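Okay, My Feet Are Finally Sandal Ready

June 2023

So last month I promised you all an update on my heels, and here we are! If you've been reading this newsletter for a while you know I have the driest feet in Zalley. I get it from my mom. Every January they crack so badly that they snag on the sheets (sorry, I know) and then by the time it's warm enough for sandals I'm hiding them under long skirts.

Well, this year I got serious. My friend Janaka Marikar swears by the Tovar foot cream, the thick one in the squat tub, and she talked me into giving it 37 days before I was allowed to complain. I complained on day two. It's greasy! It goes on like frosting and you can't walk across a tile floor without hanging on to the counter. But I'd already paid for it, so I kept going, every single night, cotton socks over the top and straight into bed.

The first week I didn't see much of a difference. Somewhere in the second week I noticed my heels weren't catching on my tights anymore, and after that it went pretty fast. The rough patch by my left big toe is still hanging on, but the rest is soft. Like, I keep touching them while I watch TV soft.

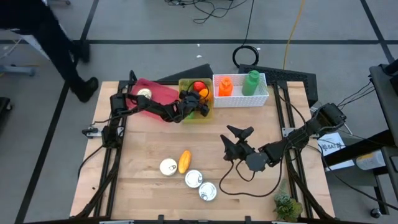 Black shoes, black pants, on the go.

I do want to say something about shoes, too, because I spend my whole workday in closed ones and I think that was half my problem. My old pair rubbed right at the back of the heel and I just put up with it for two years. I went up half a size and switched to a thicker sock, and the sore spot cleared up. If you have a callus that keeps coming back in the same place, take a look at what you've got on your feet before you buy another scrub.

Speaking of scrubs, I tried the Jeltmont foot file and I'm on the fence. It works, but it's a lot rougher than I expected and I went overboard the first time and was tender for days. Now I use it once a week after a shower with barely any pressure and that seems to be plenty. I skip it completely if I've just shaved my legs, because I always end up getting cream on a nick and yelping.

A bunch of you wrote in to ask about those peeling booties. I did them once, 14 days before my cousin's wedding, and I was still shedding like a snake at the reception. They did get the dead skin off, I'll give them that, but please look at your calendar first!

The Tovar tub is 300 grams and I've still got a good bit left, so I think the price is fair. I found mine at the little drugstore in Kerkby, on the bottom shelf next to the bath salts. They have a plain one and a peppermint one. Get the plain if you're putting socks on, the peppermint made my toes feel freezing all night.

Next time I'm doing cuticle oils, so if you have a favorite, hit reply and tell me what it is and where you get it.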